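Search this site
Search
Menu

About Cunbridge

Cunbridge is an adult evening school. We teach bookkeeping, payroll, basic tax and business writing to people who already have a job and need the paper that goes with it. Classes start at six, finish by nine. Some are on the Plalosley campus, some online, most are a bit of both.

Started with one room and one course – payroll, spring term, not enough chairs. Now 18 courses and 330 students enrolled this year. Still small. We'd like to stay small enough that the front desk knows your name.

Who comes here

Office staff moving up. People who run a shop and are tired of paying someone else to do the quarterly filing. Parents going back to work after a long gap. A good number of students whose first language isn't English – the writing courses were built with them in mind, and the Mbwambo reading room stays open an hour before class for anyone who wants quiet.

You don't need a degree. You don't need to have liked math. You do need to turn up, the bookkeeping course moves fast and week four is hard to catch up on by yourself.

How we teach

Small groups. Real ledgers with the names changed. Homework every week, marked and handed back the next week. Tests are open book exept the final one.

Our teachers all work in the field during the day. Bethel Negash heads the program and still teaches the Tuesday-style double session herself (two classes back to back, short break, bring a sandwich). She wrote most of the payroll workbook, now in its third printing. Older copies are fine for the first half of the course, not the second.

Fees and help with fees

Pay by course or by term. Single courses from $330, full certificate $922, and $859 if you pay before the end of October. The Stasari Fund covers part of the cost for students on a low income – one-page form, ask at the desk or write to us. Decisions take two weeks. Employers can be invoiced directly, we do this all the time.

Refunds up to the second class. After that we can move you to a later term but not give the money back.

Plalosley campus
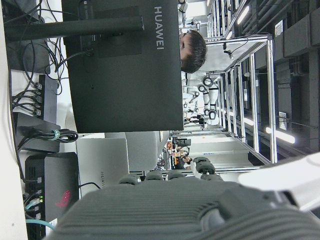
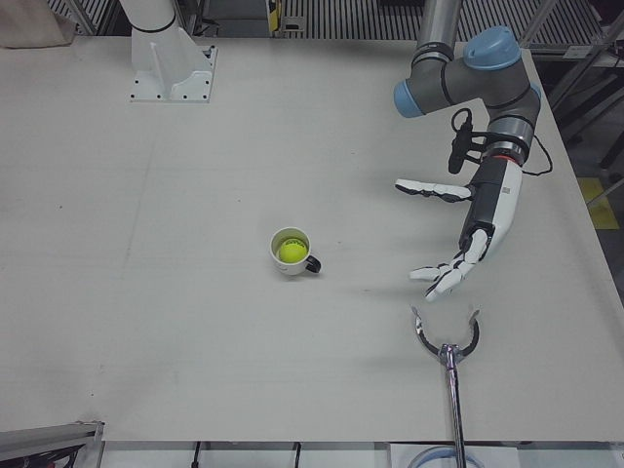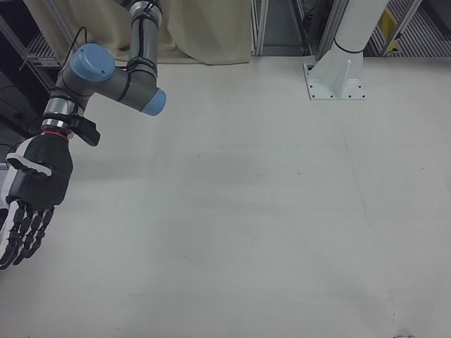

Parking is free after five in the lot behind the building. Use the side door, the front one locks at seven. Elevator to the second floor, then left. If you are running late just come in, no need to knock.

Spring term sign-up is open now. Bookkeeping I fills first, business writing usually has room untill the week before. Not sure which level? Take the short placement quiz at the desk – no charge, no appointment – and we'll call you back with a suggestion.

Page updated 9 Nov 2025

Get the Cunbridge newsletter
Term dates and new courses, once a month. Enter your email address
Sign up

Related pages
Course list and term dates
Meet the teachers
Apply to the Stasari Fund
Getting to Plalosley
Mbwambo reading room hours
Information for employers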